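The Woman Who Reads Other People's Recipes

August 15, 2022

I was twenty minutes early to meet Beverley Grimshaw and she was already waiting on her porch with a shoebox on her lap. "You found it!" she yelled before I'd even shut the car door. "Everybody drives right past and ends up at the feed store."

Beverley lives at the far end of Gittins, a town with one main street and a very good bakery (I stopped, of course I stopped). She taught middle school home ec for most of her working life, and these days she collects handwritten recipe cards. She doesn't collect cookbooks or anything with a printed cover. She wants cards, envelopes, backs of bank slips, the inside flap of a cereal box. She has 3,476 of them, and she knows the number because she writes it on a chalkboard by the fridge and changes it whenever one comes in.

"It was 3,475 at breakfast," she told me. "Then the mail came."

The new one was for a vinegar pie, in pencil, from a reader of her little newsletter. She let me hold it. The handwriting leaned so hard to the right it looked like it was walking into wind, and at the bottom somebody had written "Don't make for Ted."

I asked who Ted was.

"No idea," Beverley said, delighted. "I've got a lot of Teds."

How it started

The first cards came out of a kitchen drawer. Her aunt had passed away in May of the year Beverley turned forty, and the cousins were dividing up the china. Beverley asked for the drawer by the stove, and everyone thought she meant the potholders.

"There were 103 cards in there, held together with a rubber band that fell apart when I touched it," she said. "And I sat down on the kitchen floor and read every one. My cousins were carrying out a sofa over my head, practically."

What got her, she says, was how little the cards explained. Her aunt's bread recipe has a list of ingredients and then the words "do the usual." The fudge one says to cook it until it looks like Curkach Road. I had to ask about that too. Curkach Road is the clay road that used to run behind the house, and Beverley thinks it means a dull brown with no shine left on it. She's made the fudge with that in mind and she says it comes out right, though she did pave a few pans with it first.

We went inside at this point because the wasps had found my bakery bag.

She makes nearly all of them at least once. I'd expected her to say the old recipes were better, and she laughed at me. "Some of these are horrible! There's a lime salad with tuna. I made it and I fed it to the disposal." Her husband, who passed through for coffee and went straight back out again, said he still thinks about that salad.

The hardest part is the ovens. Plenty of the cards just say "slow oven" or "quick oven," and her own runs hot, so she starts low and sits on a stool in front of the glass door. For a slow oven she sets hers to 200 and waits it out. She doesn't trust a timer and she told me so twice.
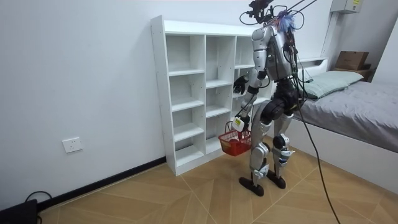
Getting them on paper again

For years the cards lived in shoeboxes, and then Beverley met Wiremu Ruddock, who runs a small print shop over in Claron and had come to her yard sale looking for a bike. He left with no bike and a borrowed box of cards. Now the two of them put out a newsletter called Gemby, after a word on one of the aunt's cards that neither of them has ever been able to figure out. ("Add gemby if you have it." I've been thinking about it ever since I got home. Ginger? Somebody please write in.)

Wiremu joined us by phone, on speaker, propped against the sugar bowl. He prints 400 copies of each issue and says the part he fusses over is leaving the mistakes alone. "If she wrote 'suger,' I print 'suger,'" he said. "My spell checker hates me."

"He fixed one once," Beverley said.

"I fixed one once," said the sugar bowl. "I got a letter."

Each issue has a handful of recipes, with the card shown at its real size and Beverley's notes underneath. Her notes are the reason I subscribed. She'll tell you the dough is too wet and you should ignore your feelings and keep going. She'll tell you the cake wants a smaller pan than anyone owns now. Under one casserole she wrote, "I'm glad I tried this," and left it at that.

I asked what she looks for when somebody sends in a stack, and she spread a few out on the table to show me. Grease spots, mostly. A clean card means nobody cooked from it. She likes it when the handwriting changes partway down, and she likes a crossed-out amount with a new one squeezed in above it.

"That's a person who stood there and tasted it and went, nope, more butter," she said.

Before I left she made me write one down for her, my grandmother's potato rolls, from memory, on a blank card with her good pen. I got as far as the second rise and couldn't remember how long. Beverley told me to put down whatever I'd say to a friend, so I wrote "till they look fat," and she went over to the chalkboard and rubbed out the six.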